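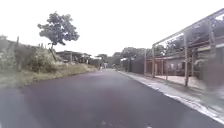
The Molham road, new asphalt, looking toward the far trees.

Progress report on the Adora delivery cart, for Jade Pearce
Wed 31 January

Hi Jade,

You asked for something longer than my usual two paragraphs this time, and you're getting it, mostly because we had a fault and I'd like you to hear the whole story from me. Short version: the cart left the road and climbed the curb on the Molham stretch, nobody was hurt, we stopped all driving without a safety walker the same afternoon, and I think we know why it happened. I'm going to ask for a bit more time at the end, so fair warning!

First, where we were before it happened. Since September the Adora has been doing the depot run at Ditthorpe pretty happily. That's the easy one – painted lines, decent fences on both sides, same parked vans every day. The steering fix you paid for in the last round works well and I've stopped thinking about it, and I can't say that about much else on this machine. We moved to Molham because the plan says we have to show it on a public road with no markings, and Molham had just been repaved. I was excited about that. Smooth surface, no potholes, almost no shaking on the sensors. What could go wrong, right?

Well, the smooth surface was the problem. The old software found the edge of the road partly by texture, so rough gray stuff meant "road" and everything else meant "not road." On the old asphalt at Ditthorpe that was fine. On fresh asphalt there is hardly any texture to hold on to, there are no lane lines, and the sidewalk on the right is pale old concrete with stains all over it. Under a flat white sky, the cart decided the sidewalk was the better looking road. It drifted right for 27 meters, slowly enough that Terence thought it was giving room to a motorbike, and then it put its front wheels up over the curb.

The curb did slow it down, and Terence Horrocks hit the remote stop. Here I have to be straight with you. The first press did nothing. He pressed again and it stopped, but that gap was 2 seconds on the log, and on a road where people walk and ride along the edges that is far too long. The wheels ended up a short way from one of the uprights of the big metal frame beside the road. No contact, no damage to anyone's property. On our side it cost us a bent bumper bracket and a scuffed wheel.

So there are really two faults, and I've been treating them separately.

The drift. I ran the recordings back at the office and could make it happen again every time with the Molham footage, so I'm confident about the cause. What I did not expect was how sure of itself the cart was. Its confidence number hardly moved the whole way over, so our "I'm not certain, slow down" rule never kicked in. We now check the edge by height as well, using the depth sensor, and a raised curb counts as a wall whatever color it is. I also added the left side, where there isn't a curb at all, only a grass verge and then the bank going up. Height helps less there because the verge is nearly level with the road, and I'm still not happy with it. Call that one half done.

The stop button. This one bothers me more. The remote talks through the Onu radio, and the Onu goes to sleep between messages to save battery. We had the sleep setting turned on from bench testing and it never got turned off again. That was my checklist and my miss. Sleep is off now, and the cart has to hear from the remote all the time or it brakes by itself. Terence has been walking out of range on purpose to check this and has become a little too fond of doing it.

Until you and I have talked, the rules out there are simple. Walking pace only, someone beside the cart with a hand near the red button on the body, and we pull over and wait whenever a person or a bike comes along. It makes for slow days. People on the road have been nice about it, and one lady asked if it sells ice cream.

What's left before I'd want to go back to normal speed:

The left verge, as I said above. I want three clean passes in a row in each direction, including one with low sun if we ever see the sun again.

A second radio for the stop, on a different channel. The part is ordered and I've had a delivery date that has already moved once.

A new bracket. Terence bent the old one back in a vise and it'll do for now, but I don't trust it.

Money is okay. The radio and bracket both fit in what we have under spares. Time is where I need your help: I'd like to push the Molham demo back three weeks. I could probably show you something sooner, but it would be on the right-hand side only and with me sweating next to it.

I've put the log and the full recording in the shared folder, including the part with me swearing in the background (sorry about that). If you'd like to come out and see it at walking pace, just say which day suits you and we'll charge the batteries. Otherwise call me once you've read this, and please let me know about the three weeks before I tell the folks at Ditthorpe they can have the cart back in the meantime.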